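Monthly Snack and Dry Goods Storage Check – Noltano House, Main Pantry
July round, done on Saturday before the lunch crowd
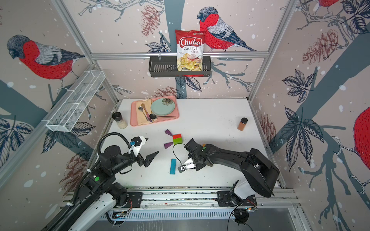
Chuba Cassava Chips in a black wire basket, hung from the rail.

Thank you all for keeping up with these sheets – I know they feel like one more thing on a busy day, but the pantry has been so much nicer to work in this year, and I do read every single note you leave in the margins (even the ones about the radio).

1. Shelves and hanging baskets secure – OK
Gave each one a good tug. Hooks are seated all the way.

2. Bags and boxes in date, oldest in front – NEEDS WORK
Two boxes of Bronolia crackers had slipped behind the new ones. They're still fine to eat, so please open them first.

3. Food at least 6 inches off the floor – OK
The rice finally has its own platform. Hooray!

4. Opened packages sealed and labeled – NEEDS WORK
Lots of clips, not many labels. The marker is on a string by the door now, so please write the day you opened it, even if you think it'll be gone by supper.

5. Signs of mice or insects – NONE FOUND
Checked behind the flour bins with a flashlight, and under the sink too. Traps were clean. We'll look again in two weeks, when the weather is usually at its stickiest.

6. Allergen list posted and current – OK
I added the new trail mix. If you bring in anything with nuts or sesame, tell the kitchen desk first and we'll put it on the sheet together.

7. Door seal and light – REPAIR ASKED FOR
The bottom strip is curling up again on the hinge side. Imgate has the request and I'll give them a nudge if I haven't heard back in 3 days.

8. Step stool – OK
Rubber feet are all there. Please fold it when you're done – I caught my shin on it, and it hurt more than I'd like to admit.

Items 2 and 4 to be looked at again on the next round. Leave this sheet on the clipboard until then.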